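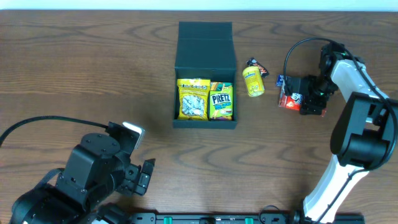
Snack packing at the Luncombe club table. Right arm has the red package, left arm is waiting its turn.

Sunday, October 19, 2025
Thread on where our club project stands, for the people who asked after the open house. It's long, so mute me if you need to.

The project is called Sodora. Two small arms, one table, one green box with a hinged lid. The job is to get the snacks off the table and into the box standing up, so you can see what each one is. The Dunbar regional has a tabletop packing event in January and that's what we're building toward.

The rules in short. Your table gets set by a judge. You have three minutes. Nobody on the team can touch anything once the clock starts. You get points for each item in the box, more if it's upright, and you lose points if you crush something or knock the box over.

You also lose points if an item leaves the table. We found that one in the rules last week, after a month of letting the can roll off and calling it a retry.

We don't write out the motions by hand. One of us drives the arms through the task with a second set of controls, the computer records it, and then we train a policy on the recordings. Every recording is one episode. Open the box, pack it, arms back to the start position, stop.

As of Friday's meeting we have 1,207 usable episodes. The target is 2,000 before winter break. Usable means no dropped frames in the video, no hands in view, and whoever was driving didn't give up in the middle.

Marion Lamont keeps the log. If an episode isn't in her log it doesn't count, even if the file is sitting there on the drive. People complained about this in September. Then we lost an afternoon to a folder with no labels, and the complaining stopped.

Things we've learned about snacks, in no special order.

Boxes are the easy ones. The Pretz box has flat sides and stiff corners, so the fingers can close on it from almost any side and it stays straight. It's the first item we teach new drivers on.

Bags are harder. The yellow one with the clear window has a lot of air in it. Squeeze in the middle and it turns in the grip. Squeeze near the top seam and it hangs straight, but then you have less room to lower it before the fingers hit the rim of the box.

The little yellow can has a rounded top and the fingers slide off it if you come from above. You have to come in low from the side. That means keeping the wrist almost level with the table, and the left arm doesn't like that pose much. The motor gets hot if you hold it there.

The candy bar lies flat, and it's the one we fail most. Dark wrapper, thin, nothing to hook a finger under. What works best so far is pinching it at one end and tilting it up before you lift. Struan Carnegie wants us to try dragging it to the edge of the table and grabbing it there. See above about items leaving the table.

He's our faculty advisor, by the way. He teaches physics and says he is here to sign forms. He has also rebuilt the left wrist twice, so take that how you like.

The order you pack in matters more than we thought. Early on everyone drove however they felt like. Some people did the can first, some did the bags first. The trained policy would start toward one thing, stop, start toward another, and just hang there between them going back and forth.

Now there's a set order on the whiteboard. Box item, yellow bag, red package, then the small stuff. If you skip a step you throw out the episode and go again. It's boring and the new policy is a lot less confused.

We still change where things sit on the table between episodes. The green box moves a bit too. If everything is always in the same spot the arms learn the spot and not the snack, and the judge sets the table at Dunbar, so that would be the end of us.

Handing an item from one arm to the other is something we tried and dropped. It looked great. It also used up a lot of the clock and the bag usually ended up sideways. Each arm takes what's closest to it and the other one keeps clear.

Keeping clear is its own problem. The arms don't know about each other. If both go for the box at once they bump, and then something needs tightening. The drivers have to build the waiting into the episodes. You park the left arm with the fingers a little open and leave it alone until the right one is out of the way. It feels like wasted time when you're driving, and people rush it.

Cables. Leave slack at the wrist. We had one tied down too tight and it pulled out of the servo every time the arm reached for the far side of the table. It's a loop now, and it sticks up more than I'd like, but it stays plugged in.

Test numbers, since somebody will ask. Last policy, 100 runs, full set of snacks, judge-style setup done by whoever wasn't driving that week. It got the Pretz box in on nearly every run. The candy bar was well under half. I'm not posting the full table until Marion has gone over it, because I did the scoring tired and I marked at least one run twice.

The most common failure isn't dropping things. It's setting an item on the rim and letting go. From the side camera it probably looks like it's in the box. We're adding a batch of episodes where the driver lines up badly on purpose, notices, backs off and tries again. No idea yet if that helps. I'll post when we've trained on it.

Second most common is holding too hard. The red package has come out of a few runs with a dent in the corner. There's a current limit on the gripper servos now. It's set low enough that the can slips sometimes, so we'll probably bring it up a little.

Meeting schedule for those in the club: we're in the Gultberg building, same room, after last period. Driving slots are on the sheet by the door. Please do your whole slot. Half slots mean somebody else has to reset the table and restart the recorder, and that takes longer than you'd think.

If you haven't driven before, come anyway. You'll get one practice round with nothing on the table but the Pretz box, then you start logging. Your first few won't be good. We keep them in a separate folder and nobody is going to play them back in front of everyone.

Snack donations: yes please, but ask first. We need more of the same kinds we already have. A new flavor with a different color package is a new item as far as the camera is concerned, and we can't use it in the main set. Packages that have been gripped all week get wrinkled and have to be swapped out.

And no, you can't eat the ones on the table. The retired ones go in the drawer under the printer. Those you can eat.

Someone asked if we could share the recordings. Maybe after Dunbar. The other teams are reading this too - hi - and I need to check with Mr. Carnegie about the video, because a few of the early ones have people talking in them.

To the person who asked what the arms cost: I don't have the receipt. The club bought the kit parts last year and the white pieces got put together over the summer. I'll look it up and reply to you under this one.

Next post will be after the retraining. If you're on the sheet for this week, bring your laptop charger, the one in the room is broken again.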